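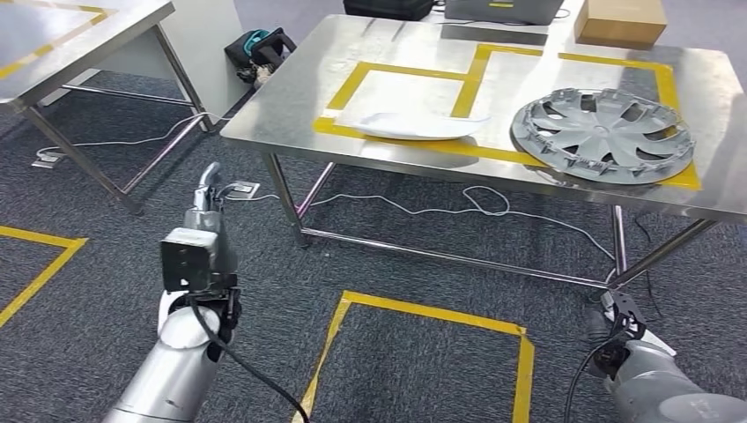
We use cookies to remember your reading preferences. Accept all | Manage settings

The Long Way to a Good Bowl of Rice

By Noelia Manzano

When I moved to Clandale, I believed that I knew how to cook rice. In my mother's kitchen it went into a wide pan with oil and garlic, and we never washed it. My neighbor Tatsuya Katayama watched me do this one evening and was too polite to speak. The next day he brought me a small bag of short-grain rice and a strainer.

Katayama is 61 and has kept a lunch counter on Drudano Street for most of his working life. The counter is called Koyama, after the village of his grandmother. It has few seats and a short menu, and the rice comes with everything. Regular customers ask for a second bowl before they finish the fish.

His method begins the evening before. He washes the rice in cold water, moving it with open fingers, and pours off the cloudy water 4 times. Then he leaves it in the strainer and goes to sweep the floor. "If I sit down, I forget it," he told me. "If I sweep, I come back at the right moment."

I asked him how much water to use, and for this he has no short answer. Rice from the last harvest needs less. Rice that has stayed in the store for a year is thirsty. In July, when the kitchen is very warm, he soaks it in the refrigerator. He writes these things in a school notebook, in pencil, with the name of the grower and one word about the result. The last page I saw said only "soft."

Many of his customers now buy their rice from Bamar, a small shop by the bus station that sells it from open sacks. The owner lets people smell it first. I thought this was a little theatrical, but I learned to do it too. Fresh rice has a smell near to dry grass, and old rice smells of the cupboard – or of nothing.

At home I still make my mother's rice on Sundays. Long grain, garlic, one bay leaf, and the pan without a lid for the first minutes. Katayama came to eat it in the winter with his wife. He scraped the brown part from the bottom, which in my family is a sign of respect, and asked if he could take the rest for his breakfast.

He has not yet shown me how he makes the pickles.

Get our food stories every week. Enter your email to subscribe.

Contact us | Copyright 2019 | Back to top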